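Bench notebook, Brusemside, March 27, 2026

A slow sort of Friday, which suited me well, as I have been meaning to write up the house rules for the two-arm bench properly, and not leave them scattered over the whiteboard and half a dozen emails. The old Prondotus sheet dates from October and still assumes one arm — it says nothing at all on what to do when both want the same bit of air.

So, rule 7, which I have rewritten yet again! When both grippers are at one bowl, neither arm moves off until the other has been told to hold. I know it feels fussy, and I know the Yupanqui lot do it by eye (very nicely, too), but I would sooner we had it in writing.

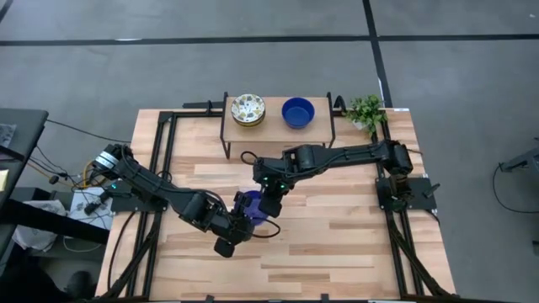 The other change is to the log. Every stop gets a line, however silly the cause, with the episode number beside it. We are at 461 of the 1,000 we promised Bendorwood, and I should dearly like the second half to be easier to read back than the first. Cable ties and loops at the wrists to be looked over before the first run of the day, and initialled.

Still to settle: who may clear a stop when working alone. My draft says leave it for two people, but I'm open to being talked round over tea.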